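Tracing the History of a House in the Irham Town Archive

Before visiting, write down the present address and any earlier street names you know. Streets in the Shezi quarter were renumbered after the flood, so an old number may refer to a different building.

Begin with the rate books, which are arranged by ward and then by street. Work backwards in steps of five years until the entry disappears.

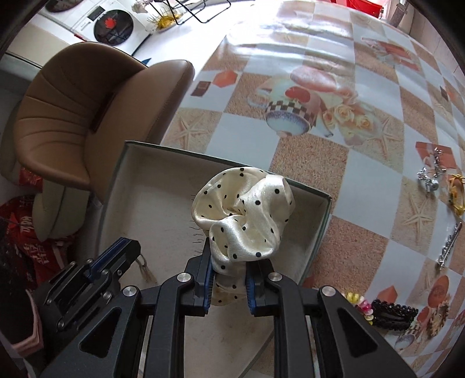 Next, ask at the desk for the building plans – over 200 survive for the older wards. Note the reference on each sheet in full. Requests for copies should be addressed to Jytte Riis, Reading Room.

Page revised 2006-11-03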